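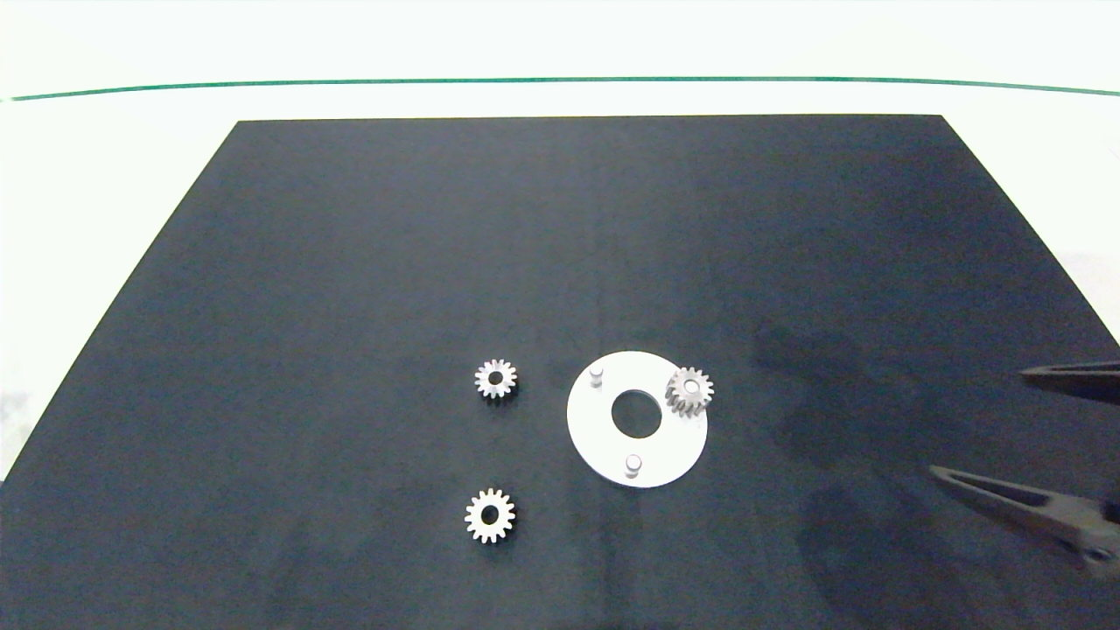 Oravec Planetary Demonstration Kit, small size
Reviewed in April

The kit is sold as a bench exercise for learning gear fits. It consists of a white circular carrier plate with a hole through the center, short white pegs standing up from it, and a set of small metal spur gears that drop onto the pegs. No fasteners and no adhesive. I ordered it from Stamport and it arrived in 4 days.

Fit. The pegs are short, and most of the difficulty comes from that. A gear has to be brought down nearly square to the plate. If it arrives at an angle it will rest on the peg and stay tilted, with part of the rim hanging past the edge of the plate, and pressing harder does nothing useful. Lift, level, lower again. Once square, it drops under its own weight and turns freely. On my set one peg was noticeably tighter than the others. Two passes with fine abrasive paper corrected it.

Gears. Clean teeth, no burrs that I could feel, bores consistent across the set. They are bright enough to glare under a desk lamp. A dark gray mat fixes this and also stops them from skating off a white tabletop. The kit does not include a mat – I think it should.

Plate. Stiff and flat. It is light, though, and slides when a gear binds, so hold it with the other hand or put tape underneath. The older Cernska version had a heavier base and I preferred it.

Instructions. One folded sheet, 14 steps, of which 3 concern unpacking. The drawing for seating the gears shows them from directly overhead, where tilt is hardest to judge. A side view would have been better.

Durability. After 2 months of regular use the pegs show light polishing and no cracks. Spares can be ordered from the Tadthorpe warehouse, but only as a full set of pegs.

Recommended for teaching and for dexterity practice. Not recommended as a working gear train – the pegs are too short to retain anything under load.

Rating: 4 out of 5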